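Dritby replacement finger set, smooth black, for two-finger grippers
Reviewed by Obsa Tesfamariam, 2020-10-26

I look after one tabletop cell at Voltura. It picks up carrots, forks and small containers and moves them between trays. The original fingers were worn at the tips, so I ordered the Dritby set. It comes as 2 fingers, four screws and a folded sheet of instructions.

Fitting took most of a morning. The screws go in easily, but the sheet gives no torque, and I had to write to the seller for it. Dinesh Kashyap answered the next day. One finger sat slightly proud of the other until I took it off and cleaned the mounting face. Do that first.

After that the zero position has to be taught again. Close the fingers slowly with nothing between them, save the closed position, then open and repeat. If you have a wrist camera, redo its calibration too. I skipped this the first time and the gripper came down short of everything in the red tray.

I ran 300 picks before changing any settings. Flat things were fine. Carrots turned in the grip when taken near one end, and I lowered the closing speed and raised the force a little. The log is at 668 picks now and the tips show no wear I can feel with a fingernail.

Cleaning is the weak point. Dust from whatever you handle builds up on the smooth faces and they lose hold. I wipe them with a damp cloth at every tray change and let them dry. The older Lüthi fingers had a ribbed pad that needed less of this, though the ribs marked soft items.

Spare screws are not sold separately. Usa Intarasuk on our bench found the same size in a Jillow assortment, and those have held.

Four out of five. I would buy them again for long items held upright, with the lower speed set from the start.
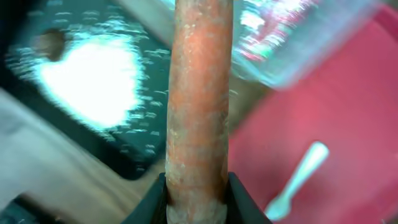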